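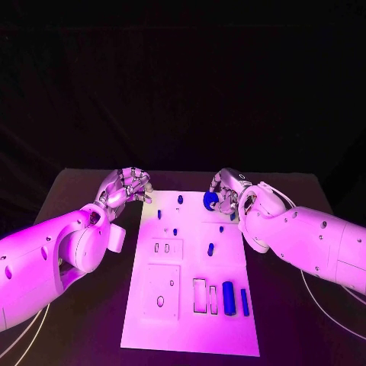 Catherine Mowat on two arms, one board and a changed shift

Catherine Mowat has worked at the Trimomel plant in Drelton for most of her adult life. She started on hand assembly, fitting small parts into housings, and now leads the team that sets up the two-armed cell. We spoke in the break room in May, at the end of the early shift.

The plan came from the head office in Rutherford. Assembly employed 56 people then, and word got around before the meeting did. "I heard it from a delivery driver," Mowat says. "That was a bad way to hear it. I told them so."

The company promised that no one in assembly would be let go, and so far it has kept to that. Six people moved to setup and testing. Others went to packing, and a few retired and were not replaced. Mowat does not count that last group as a success. "The jobs went, even if the people left on their own terms. My niece couldn't walk in here today and get the job I got at her age."

Before a new product reaches the cell, her team tries out the handling on a practice board with blue pegs and blocks. The hands have jointed fingers, and most of the work is in deciding how each part should be held.
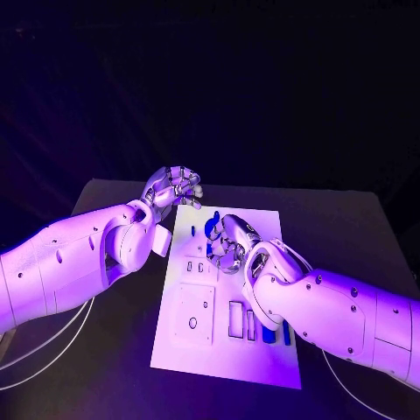
Both arms over the practice board, with a blue part in the right hand.

"People think it's programming," she says. "Some of it is. A lot of it is knowing that a part wants to twist when you push it. I did that with my own hands for years and never had to put it into words. Now I have to."

She finds that harder than she expected. Gerico, the firm that supplied the cell, ran a training course for the setup team, and 85 percent was the pass mark. Mowat needed 2 tries. "I hadn't sat a test since school. I went home the first night and said I wasn't going back."

Her hands hurt less now. She used to wear a wrist brace in the evenings – it's in a drawer somewhere. What she misses is the talk. On the old line people sat across from each other all day. The setup team works in pairs, mostly looking at the board or at a screen.

Pay is still a sore point. The setup jobs came with a raise, the packing jobs did not, and some people in packing had been at the plant longer. "They have a fair complaint," Mowat says. "I've said it in meetings and I'll say it again."

Asked whether she would go back to the bench, she takes a while to answer. "For a day, maybe. Not for my wrists." Her next job is a cover with a clip on one side, and she has asked for two of the packing staff to be trained on it with her.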